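Notes on the Pritchard Collection, Second Phase

July 2, 2018

The second phase of the Pritchard collection is now under way at the Gostow office. As in the first phase, examples are gathered with hand-held grippers, one in each hand, and no robot arm is needed at the table. The operator performs a task at a normal pace, and the record of that task becomes one example for the learning system, which we call Motia.

The first phase, completed in March, produced 300 examples. After review, 22 were set aside, most of them for gaps in tracking when one gripper passed behind the other. Operators are now asked to keep the marker cubes turned toward the head camera whenever the task permits, and to begin each example with both grippers raised over the table.

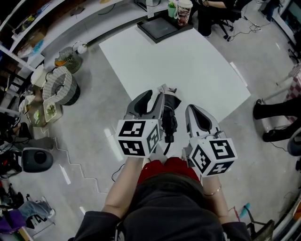
Two hand-held grippers with marker cubes, held above the white table.

The target for the present phase is more than 200 accepted examples, divided among 18 tasks. The tasks were chosen with our partners at Wuna and consist largely of household work: folding, stacking, sorting and the passing of an object from one hand to the other. Each task has a written start condition and a written end condition. An example that does not meet both is marked incomplete and kept in a separate folder.

Sessions take place in a working office, and ordinary activity continues nearby. We have not attempted to clear the surroundings. Motia will be expected to operate in rooms that people use, and the examples should reflect this.

The labeling guide has been revised to allow short pauses within a task. Comments on the revised guide may be left below this post until the phase closes.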